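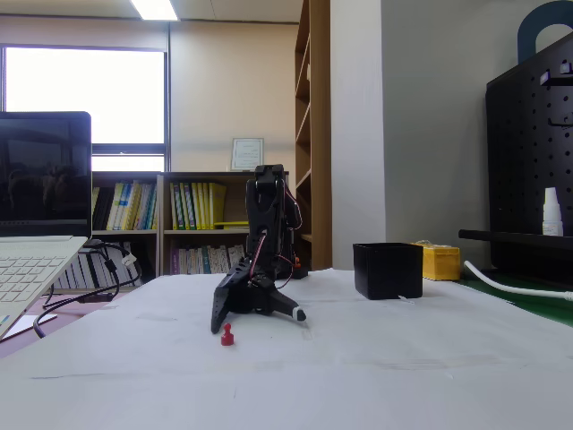
Padard arm build – frequently asked questions

Last changed in January. Questions go to Svenja Eberhard or to the notebook next to the workshop door.

What is Padard?

Padard is a small desktop robot arm that a few of us are building at the Wolde shared workshop. It moves light pieces from one place on a table to another. The first job we set it was picking up a game pawn and putting it down again without knocking it over.

Who is building it?

Fabian Danzer and Gobnait Lenihan do most of the mechanical work. Svenja writes the control program. Arūnas Pētersons joined later and looks after the wiring and the power supply.

Is it a kit?

Partly. The servos and most of the brackets came from Gravitz as a set. The two fingers of the gripper are our own and have been changed more often than any other part. Drawings for all versions are in the project folder, including the ones that didn't work.

Why don't the two fingers match?

The long flat one slides in close to the table and gives the piece something to lean on. The other has a white rounded tip and does the pressing. With two flat fingers the pawn kept turning as it was lifted. If you want to try another shape, print it and fit it, but keep the old pair in the drawer marked Padard.

Why do you cover the table with paper?

So we can write on it. We mark where the base stands and where a piece should be put down, in pencil. Paper also shows up scrapes from the fingers. Change the sheet when the creases start to get in the way, and copy any marks you still need onto the new one first.

What can it lift?

Up to 52 grams with the arm half stretched. Fully stretched it is a good deal less and the shoulder servo complains. Please don't test this with your phone.

How accurate is it?

It comes back to the same spot within 2 mm when it has been running for a while. Straight after switching on it is worse. The wide base of a pawn is forgiving, the knob on top less so, and we grip at the neck.

What do I need to run it?

A laptop with a free USB port and the Skustel program, which is Svenja's own and is in the project folder. It runs on Linux and Windows. On a Mac it starts but doesn't find the arm, and we haven't had time to look into it.

How do I start it?

Connect the laptop first and then the power. Open Skustel and wait for all the servos to be listed. If one is missing, switch off at the wall, check the plugs and start again. Press Home and keep your hands off the table until the arm has stopped. Homing takes 15 seconds.

The arm shakes when it stands upright. Is it broken?

Probably not. Lower the gain on the second joint by a step or two and save. If it still shakes, check the screws on the base – they work loose after a long session.

A servo has stopped answering. What now?

Nearly always a wire. They run down the outside of the arm in loops and need enough slack for the upper joint to turn all the way. Don't tie them tight to the brackets. Gobnait did that in the first month to make it tidier and we lost two plugs in one evening.

Does it use a camera?

No. Positions are typed in, or taught by moving the arm by hand and pressing Store. Lindalva Caldeira has offered to help us with a camera version, but that will be a separate build.

Can children use it?

With an adult sitting next to them, yes. The gripper can pinch a finger. It won't do real harm but it is unpleasant. Pull the power plug if anything gets caught; the Stop button in the program finishes the current move first.

What did it cost?

The servos were most of it. Arūnas keeps the list with prices and will send it to you. We used scrap plastic from the workshop where we could.

Can I build one too?

Yes. Ask Fabian for the parts list, version 13 or later. Earlier versions have the wrong screw length for the base. Allow several weekends, and longer if you have never soldered.

Where do I put things afterwards?

Power off, arm folded down, pieces back in their box. The arm stays on the table. Take your laptop home.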